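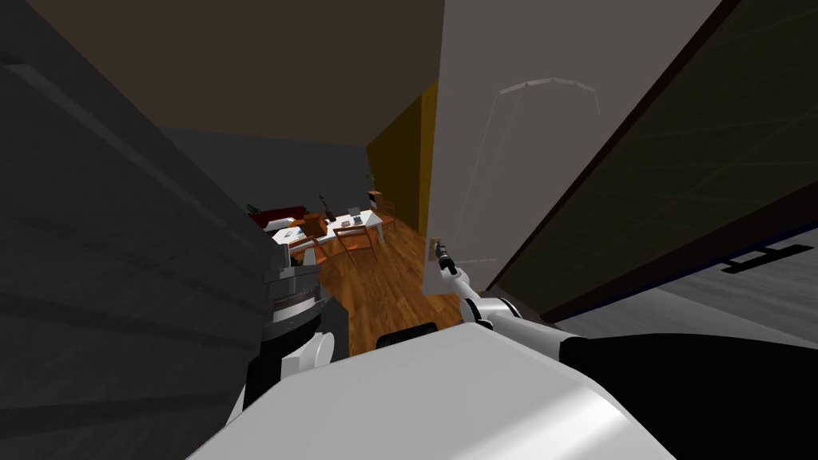

I've been following Ollirville since my dad took me to my first match when I was 7, and I don't think I've fretted over a summer quite like this one. Mafalda Prata has signed on again! All through May everyone at work had her going to Buluvier – better money, a bigger ground, the lot – and I'd more or less said my goodbyes (I even washed the scarf). Then up popped the club's little announcement while I was making soup, and I let the onions burn. Now if we can only keep Bożena Sowa in goal, I'll happily drive the 120 miles to Stelcombe for the opener, rain or no rain.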